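Mindar and Galik put a 782-recording limit on bottle-handling project

Companies agree to stop and test before collecting more

2019-12-13 — Mindar and Galik said today that they will gather 782 recordings of a two-armed robot handling plastic bottles, and will then stop. Training a system on the results will come next, and any larger collection will depend on how that system does on bottles it has never met.

The project goes by the name Cernix. The companies are making no claim that it is ready for a packing line or a kitchen.

"There is a habit in this field of collecting first and asking questions later," said Gobnait Egan, who leads the work at Mindar. "A big pile of recordings looks good in an announcement. I would like to know what the first 200 taught the system before I pay for the next 200."

How the examples are gathered

Bottles are laid on their sides on a green mat, and the robot reaches for them with five-fingered hands. Each attempt is recorded by cameras near the wrists and by another set higher up. Failed grasps are kept and marked as failures. Recordings with a person's arm in view are kept too, and tagged.

Galik argued at first for a cleaner set, with one bottle per attempt and plain labels. Mindar disagreed, and the final plan mixes single bottles with groups. Struan Moffat of Galik remains unconvinced.

"Shiny plastic is hard on a camera — glare, blur, colors that shift from one view to the next," Moffat said. "Maybe the system learns to cope with that. Maybe it learns our mat and our lights and nothing else. We should be prepared for the second answer."

Views from the collection work 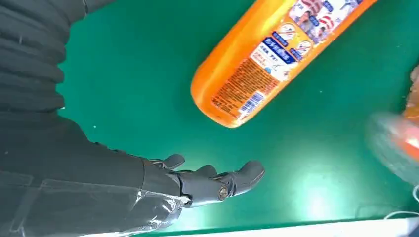
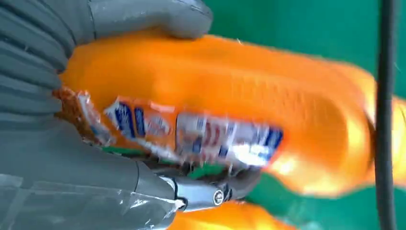 A bottle in the grip, blurred by motion.

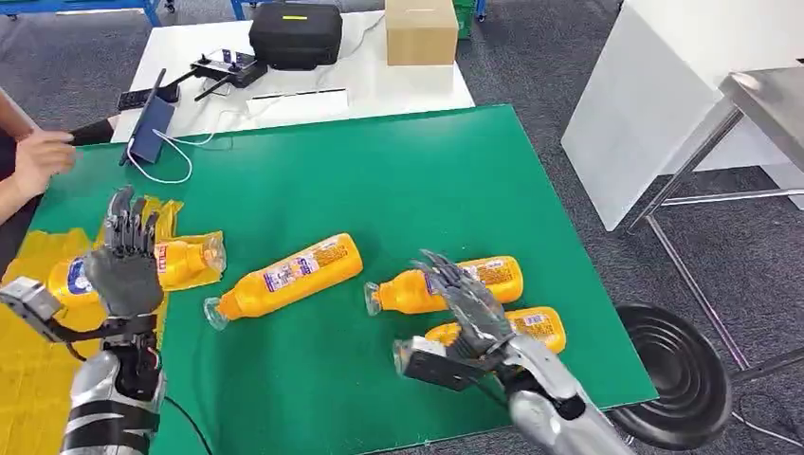
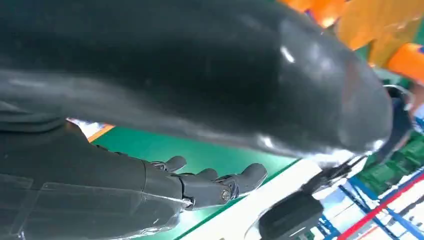

What happens next

Of the planned total, 16 recordings will be held back and reviewed by hand at both companies, frame by frame. The reviewers will check whether the marks for success and failure match what the cameras caught.

Testing is due to finish in June. Mindar and Galik will publish the failure rate along with the success rate, using bottles and a table that were not part of the collection. If the system does no better there than a simple scripted grasp, the companies say they will report that and close Cernix.

No sale price, customer or release date has been set.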